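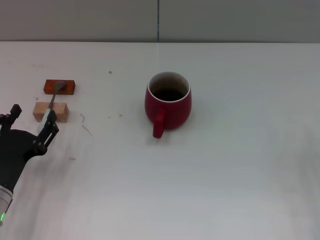

Red mug, spoon and two pieces of wood on the white table.

The Red Mug, and Other Things of the Kitchen in Lultitz
Gallery by Gaspard Tanguy, 9 Oct 2020

Welcome to the first page of my small gallery. Many visitors of my site know me from the mountain walks, but this year I have walked very little, and so I began to look at the objects I use every day. I start with the mug, as it is the oldest of them and the one I would save first.

I bought it in January at the second-hand market in Mastlow, in my first winter there. The seller had a full box of crockery from the Roussel pottery, which has been closed for a long time, and he wanted to sell only the full box. We discussed it for a good while. In the end I paid 10 euros for the mug alone, and my friend Benoît Coste, who was waiting in the cold, told me that I had been robbed. He has drunk from it many times since then.

The colour is the reason I chose it. My parents had only white and brown dishes, and for me a red mug was something for a café. It is pale inside, so a dark drink looks almost black in it. The handle is long and rather narrow. I can put three fingers through it, but Benoît has bigger hands and holds the mug by the body, as one holds a bowl.

It has moved house with me twice. The second time it travelled inside a woollen hat, between the dictionaries, and it arrived better than the dictionaries did.

About the wood: I use small blocks to rest a spoon. One is reddish-brown and the other is pale and raw. I never found a spoon rest that I liked in the shops. The pretty ones slide on the table, and the heavy ones are too deep to wash well. With the blocks I can change the distance for a short spoon or a long one. Both came from the bag of offcuts at the Memier sawmill, where you can fill a bag at the door and leave a coin in the tin. I have not put any oil on the pale one. If it becomes stained I rub it with fine paper, grain 150, and it is clean again in a minute.

The table was a bigger decision. I wanted oak, but my kitchen has only one window and it looks to the north, so the room was always dark. The white top gives back a lot of light and I do not regret it. It does show the streaks from the cloth. I have tried vinegar, and also the expensive spray which Benoît recommended, and the best result still comes from warm water and a dry towel at the end.

Some visitors have asked me how I make coffee for this mug. I use 13 grams, ground quite coarse, and I wait four minutes. There is no special machine for it, only a jug and a small sieve. My jug holds 550 ml, so there is enough for a guest too. I take it without milk. Sugar only on Sundays, when I have more time for stirring.

If you own another piece from Roussel, I would be very glad to hear from you, especially if you have a small plate in the same red. The seller had several of them in his box and I was too stubborn to take them. You can write to me through the contact page. I answer slowly, but I answer to everybody.

Next page of the gallery: the bread knife and the blue tin.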